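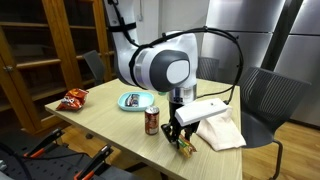 The arm with a yellow snack packet in its fingers, table task.

Skundon teaching group
Minutes of the meeting held on Jul 15, 2021
Present: the Mevside team, two guests from Fragkou
Apologies: none received

1. Last minutes
Agreed, with one correction. The spare joystick went to Fragkou, and we said Ilov.

2. Table task, progress
Really good news here, and the item ran well over its slot because everyone wanted to talk about it! The table clearing task now has 70 recorded runs by remote control and another 70 taught by hand, with the person holding the arm and walking it through the move. The group had expected the hand-taught set to lag behind and was delighted to see the two level.

The people driving remotely said snack packets are still the hardest things to pick up. A can gives you a nice firm side to aim for. A packet crumples, slides, and hides its own edge, and from the controls it is hard to judge how far down the fingers are. One driver has started coming in slowly from above, stopping, and only then closing. Several of us had a go at this before the meeting and it feels much calmer. Agreed to make it the normal way for packets.

Teaching by hand is lovely for the plate. You can feel the rim through the arm, and new people get the idea in 15 minutes. The drawback is that hands and sleeves get into the recordings. Fragkou suggested standing further back and guiding from higher up the arm. To be tried.

3. The towel
Long discussion. Do we teach folding now or leave it? Mevside would love to start straight away (so would most of the room), but the runs so far treat the towel as something to move, and mixing the two could muddle the set. Left until February, with a separate folder and its own start position.

4. Failed runs
Ilov asked whether dropped packets should be thrown out. Agreed to keep them, marked as drops, with the recovery left in where the driver picked the thing up again. Some of those recoveries are beautiful to watch.

5. Actions
Mevside: write up the slow approach for packets, one page at most.
Fragkou: try the higher hand position and bring recordings.
Ilov: add a "drop" mark to the run list.
All: put the table items in a new layout before each run, please, including the plate.

6. Any other business
More practice time on the controls was requested by nearly everyone. Mornings are free, book on the usual sheet.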